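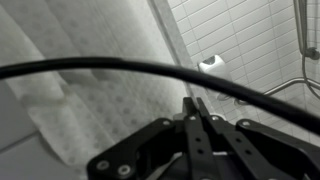
Wrist view from the Nedero collection kit in a bathroom, fingers nearly closed.

Nedero Wrist Kit for Demonstration Recording

I make and sell this kit from my own bench, and I use it nearly every week myself. It's a two-finger gripper with a small camera at the wrist, plus the software to save what the camera sees alongside what the arm and the fingers are doing. If you're teaching an arm by showing it examples, this is the part that gets you the examples. You bring the arm, the computer and the room.

I started building these because I kept running out of patience with tabletop data. Blocks on a bench are fine for a first week! But then you take the trained model into a bathroom with white tile, a white curtain and shiny pipes everywhere, and it goes looking for a bench. So most of my own recording now happens in real rooms, and a lot of what I changed on this version came from that.

What you get

The gripper, with two flat black fingers. The fingers have holes through the faces, so you can bolt on your own pads or tips (I get asked about this more than anything else, and yes, please do).
The two angled side brackets, fitted before shipping.
The wrist camera and its mount.
One spare pair of fingers.
A bag of screws with a few extra, and the driver that fits them.
The Hung recorder software, on a download link that comes with your order.

You'll need an arm that can take a 5 pound load at the wrist with some room left over. The adapter plate is sold separately because there are just too many bolt patterns out there. Send me the make of your arm before you order and I'll tell you which plate, or whether I have one at all.

About the camera view

The camera looks out along the fingers, so the fingertips are always in the picture. I did that on purpose. The model you train needs to see where its own hand is compared with the thing it's reaching for, and if the fingers sit in the same place in every recording, it has one less thing to figure out. Please don't move the camera halfway through a set. I did that once, nudged it over by hardly anything, and ended up recording the whole set again over a long weekend in June.

The recorder can save in grayscale or color. I go with grayscale for a lot of my bathroom work -- smaller files, and the lighting in those rooms turns everything a funny yellow anyway. If your task depends on color (sorting towels, say) then leave it on color, of course.

Cables. You can see one running right across the view just past the fingertips, and you should expect to see yours now and then too. I leave those recordings in my sets. A cable drifts through the view when the finished system is running as well, so I'd like the model to have met it before. What I do throw out is any take where a cable tugs on the arm or gets between the fingers.

How I record a set

I pick one task and write it down in a single sentence before I touch anything. Hang the mat over the tub, push the curtain to the side, that sort of thing. Then I do 70 takes before I look at any results, with the mat or the curtain in a new spot each time. Folded, bunched up, half turned over, whatever a normal household would do to it. Some takes go wrong and I mark those with the fail key instead of erasing them, and the recorder keeps them in their own folder.

The largest set I've made with this kit was called Trustton, and it came to 358 takes across a handful of bathrooms. I was pretty sick of shower curtains by then, but the arm was so much steadier around soft cloth than it had been with my bench recordings -- I was thrilled. Your results will depend on your arm and your training setup, so please take that as my experience and no more than that.

A few practical things

The kit isn't waterproof. Turn the water off, dry the room, and keep the power supply outside the door.

Check the bracket screws every morning you record. They can work loose if you bump the walls as much as I do.

Wipe the lens with a dry cloth. Steam from somebody's earlier shower will fog it and you may not notice until you play the takes back.

Recordings export to plain folders, one per take, and also straight into Plavau if that's what you train with. The Plavau export needs the current recorder version, so update first.

Ordering

Kits are built to order and take nearly 13 working days before they ship. Spare fingers, pads and adapter plates go out faster, as I keep those on the shelf. If you want a longer camera cable, put it in the order notes. Returns are fine as long as you haven't drilled anything.

Page updated 2018-01-21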